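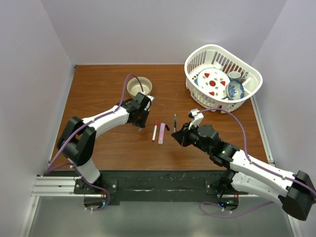
What is a fulgurite?

A fulgurite is a tube or crust of natural glass that forms when lightning strikes sand, soil or rock. The current heats the ground along its path so quickly that the grains melt and then fuse as they cool. Fulgurites found in sand are usually hollow and branched, with a rough outer surface and a smooth, glassy interior.

Filed under: Earth Science > Minerals and Rocks > Visitor Questions

Where did the specimens in the Skonura collection come from?

Most were recovered from the Damasceno dunes during field seasons held each August. A smaller group, consisting of rock fulgurites, was collected on the Zundel ridge. The collection currently holds 513 cataloged pieces, many of which are fragments of the same original tube.

Why are complete tubes so rare?

The walls of a sand fulgurite are thin and brittle. Wind, roots and shifting sand break them long before they are found, and further damage can occur during digging. The longest continuous section in the collection was removed in five parts and has not been rejoined.

How hot must the ground become?

Pure quartz sand melts at temperatures above 3,000 degrees Fahrenheit. A lightning channel is far hotter than this, although contact with the ground is very brief. Sand containing other minerals may melt at a lower temperature.

Are all fulgurites the same color?

Color depends on the material that was melted. Clean quartz sand tends to produce white or pale gray glass. Iron and other impurities may give green, brown or nearly black glass. Color alone is not a reliable means of identification.

I have found something that looks like a fulgurite. Can it be identified?

Findumico accepts identification requests from the general public. Please submit clear photographs of the outside and of any broken end, together with a note of where the object was found and the type of ground. Root casts, slag from old furnaces and corroded pipe are often mistaken for fulgurites. Objects should not be mailed unless a member of staff has asked for them. A limit of two objects applies to each request.

Does Findumico provide valuations?

No. Staff do not appraise specimens, issue certificates for sale or recommend dealers.

May I collect at the Damasceno dunes?

Collecting requires written permission from the landowner. Findumico cannot grant access to the site and does not release the exact location of individual finds.

Can the age of a fulgurite be determined?

In some cases. Gas trapped in bubbles in the glass, or the last heating of nearby grains, can be studied in a laboratory. These methods use up part of the sample and are reserved for approved research projects.

How should a fulgurite be stored?

Place the piece in a rigid box lined with acid-free tissue or soft foam. Remove loose sand with a dry, soft brush. Do not wash the specimen or apply glue or varnish. Labels should be kept in the box and should not be attached to the glass.

Last reviewed: 2022-02-21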